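Shared workshop forum > Builds in progress > Grippers and arms

Is it worth recording more paper cup demos, or is my hand-held gripper setup the problem?

Posted by tollgate_ravi

I'm building a cheap desktop arm at home and training it from demonstrations, with a pair of hand-held grippers a few of us put together at the Estdale shared workshop. Two fingers each, yellow pads, wide-angle camera looking out over the jaws. The task is as dull as I could make it: pick up a paper cup from a table and put it with the others.

So far I have 1047 recorded grabs. The arm at home runs the trained policy and gets the cup 29 times out of 95. The misses are mostly the same miss. It comes in a little high, closes on the rim, and the cup either squirts out or gets crushed.

The guide I've been following (the Fundton one, which half this forum seems to swear by) says to just keep recording and the problem will go away. I don't buy it, but I also don't have a better idea. Our recording table looks like this during a session, with two people working from different sides:
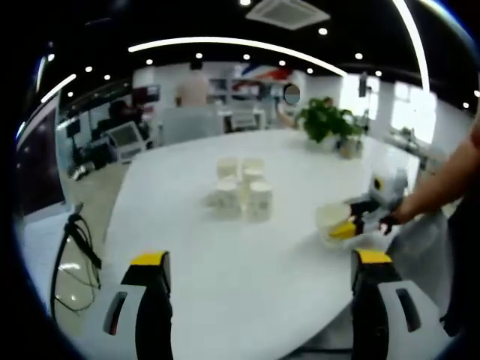
Cup table at Estdale, second gripper working from the right.

The home arm has the same fingers and the same pads, printed from the same files. The camera mount is my own version because the original didn't clear the wrist motor. Lighting at home is one desk lamp. The table at home is unfinished pine.

Do I record another thousand, or am I wasting my evenings?

3 replies

Hammad Ansari

I'd stop recording for now. I went from a few hundred demos to 2221 on a very similar build and the success rate barely moved until I fixed the hardware, and I'm still annoyed about the weekends.

Look at your own description of the misses. High, closes on the rim, every time. If the policy just hadn't seen enough cups, I'd expect it to miss all over the place. A miss that always goes the same way smells like geometry, and you've told us you changed the camera mount. A few degrees of tilt is enough. The policy learned where the cup sits in the view relative to the yellow tips, and your arm is showing it a slightly different view.

Cheap test before you touch anything else. Put the hand-held gripper on a table with one cup at a marked spot between the fingers and save a still. Do the same with the arm, fingers in the same place. Lay one still over the other. If the finger tips don't line up, shim the mount until they do, then rerun your 95 tries without retraining.

The other thing I'd look at is the table. Yours at the workshop is glossy white with white cups on it, and the cups are packed right up against each other. 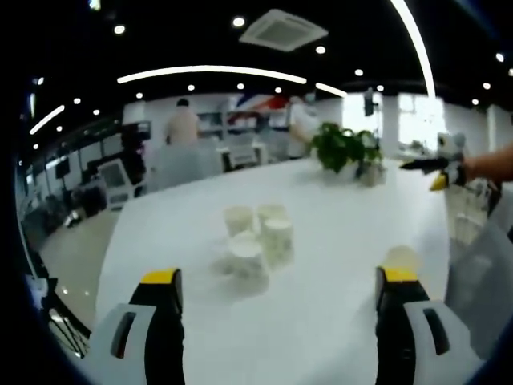

With cups that close together there often isn't room to get a finger down the side without nudging a neighbor, so people doing demos tend to come in high and pinch near the top. I did it myself without noticing. If a good share of your 1047 were grabbed out of a cluster, you may have taught it the rim grab. Watch thirty or so of them back at half speed and see where the pads land before you decide anything.

And then there's pine. I have my doubts about anyone who claims a policy trained on one white table will carry over to a brown one. Maybe it does with enough variety. I've never seen it happen in a garage. Tape a sheet of white melamine over your bench for the test and you can take that question off the list for a few dollars.

Also, pads. Same files doesn't mean same pads – mine came out noticeably harder on a second printer. Squeeze them side by side.

skosudberg_mike

Just get more data. Worked for me. I did the Skosudberg block stacking kit and it was useless until I kept going and then it was fine. Everyone overthinks this stuff. Could be the lamp too, I guess.

n_pallister

Mostly agree with Hammad, less so on the rim grab. Plenty of people pick up a paper cup near the top and it's fine if the jaw doesn't close all the way. Check whether your arm stops at the width the demo stopped at, or keeps driving until the motor stalls. The Hayat driver board I used ignored the width command below a certain value and simply shut the jaw. It crushed cups for a month and I blamed the training the whole time. Log the commanded width and the measured width for ten grabs and compare.

On "more data fixes it": blocks don't crush, so I wouldn't read much into the reply above. I'd also want to know how many tries the guide's numbers come from. I looked and couldn't find it. A demo video with four good grabs in a row tells me very little.

If you do record again, spread the cups out for some of it and do some with a single cup. Change the height you start from as well.

Comment from tollgate_ravi

Did the overlay last night. Finger tips are off, lower in the view on the arm than on the hand-held one, so the mount is tilted. Shimmed it with two washers and got the tips to match by eye. Haven't rerun the full set yet. I also watched a batch of the old recordings and, yes, a lot of them are rim grabs, including nearly all of mine. Will try the white sheet next and log the widths while I'm at it. Not recording anything new until that's done.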